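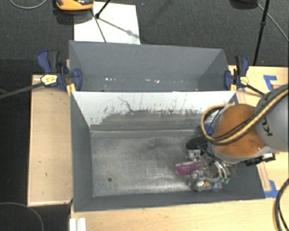

Robot arm and the two grey bins.

Eminach Mobile Users Group
Minutes of General Meeting
19/11/2022, Ostermann Street Hall, opened 10 am

Chair: Kelly Siqueira
Minutes: taken by the Chair, as the secretary was away
Apologies: as per the sign-on sheet

1. Previous minutes

Minutes of the May meeting were taken as read. One correction: the phone discussed under item 4 was the Fastel 2, and the minutes had it as the Fastel 6. Accepted with that change.

2. Matters arising

2.1 The old mailing list has been closed. Anyone who hasn't had an email from the new list should check their junk folder first and then contact the Chair.

2.2 The loan handset kept for testing SIM cards has been returned with a cracked back. It still works. Agreed to keep using it and put it in a case.

2.3 The letter to Skullier about the missing Australian frequency bands was sent in June. A reply came in August saying the matter had been passed to the product team. Nothing further since. See item 4.

3. Fastel 2 group order

Members who joined the group order reported on the handsets, which arrived in September.

General opinion was favourable. The screen is bright enough to use outside and the battery gets most people through a day and a half. The rear cover comes off with a fingernail, and two members had already swapped batteries without any tools. The headphone socket was well received.

Complaints were mostly about the camera, which is slow to open and favours a yellow colour indoors. A third-party camera app fixes the colour but loses the wide lens. The fingerprint reader on the side was described as hit and miss. One member has turned it off and gone back to a PIN.

Calls over 4G were the main problem. On one network the phone drops back to 3G for every call unless the carrier setting is changed by hand. The setting is under Mobile Network, then Advanced, and it resets after each system update. With 3G due to be switched off, members asked whether the phone would be able to make calls at all afterwards. Nobody present could say for certain. The Chair pointed out that emergency calls need to be part of that question and that it should be put to Fastel in writing.

Action: Kelly Siqueira to write to Fastel asking for a plain answer on 4G calling for each Australian network, including emergency calls.

3.1 Accessories. The clear cases bought with the order are a poor fit around the volume button. Agreed not to order them again. The screen protectors are fine and there are six left, available from the front table.

4. Skullier keyboard phone

Three members have paid deposits on the Skullier keyboard phone. The delivery date has moved again, this time to the second quarter of next year. The company blames the supply of the hinge.

There was a long discussion about whether to ask for refunds. The price at full payment is now $800, up from the figure quoted when deposits were taken. One view was that the early buyers should be held to the old price. The other was that the terms on the website always allowed for a change and that anyone unhappy should get out now while deposits are still refundable. The terms were read out. They allow a refund up to the date the handset ships, less the card fee.

It was also noted that the processor was already an older model when the phone was announced and will be older again by the time it turns up. Those who want it said they want it for the keyboard and weren't concerned.

Agreed that this is a matter for each buyer and the group will not take a position. The group will ask again about frequency bands, as the specification page still lists only the European and North American sets.

Action: Chair to send a follow-up to Skullier and copy in the three buyers.

5. Alternative operating systems

A demonstration was given of an older Ostermann handset running a community build of Android. Installation took most of an evening, a good part of it spent unlocking the bootloader. Unlocking wipes the phone, and members were reminded to back up photos and authenticator codes before starting.

Results on the handset shown:
Calls and texts - working
Mobile data - working
Bluetooth - working, but drops out in the car
Banking apps - one of the two tried would not open
Tap and pay - not working
GPS - slow to get a fix from cold

Asked whether the build was suitable as an everyday phone, the presenter said yes for himself and no for his parents.

A member asked about a Linux build for the same model. There is one, but calls are unreliable and the modem needs restarting after sleep. It was suggested this be looked at again in a year.

Agreed to hold an installation afternoon in the new year. Numbers to be limited to 10 so that each person can get proper help. People attending need to bring their own cable and laptop, and a phone they can manage without for the weekend.

6. Battery recycling

The collection tub is full. Swollen batteries are not to be put in it under any circumstances - take them directly to the council depot and tell the staff what they are. Tape over the terminals on everything else.

7. Finance

Hall hire is paid to the end of the year. The group order closed with a small surplus, which stays in the account. Annual fee to remain the same.

8. General business

8.1 A member is looking for a charger to suit an early Skullier slider with the round plug. Please check drawers.

8.2 Request for a short talk on eSIMs and travelling. Put down for the next meeting.

8.3 The projector cable is on its last legs. Purchase of a new one approved.

Meeting closed 12.20 pm.

Next meeting: February, same hall, date to be confirmed by email.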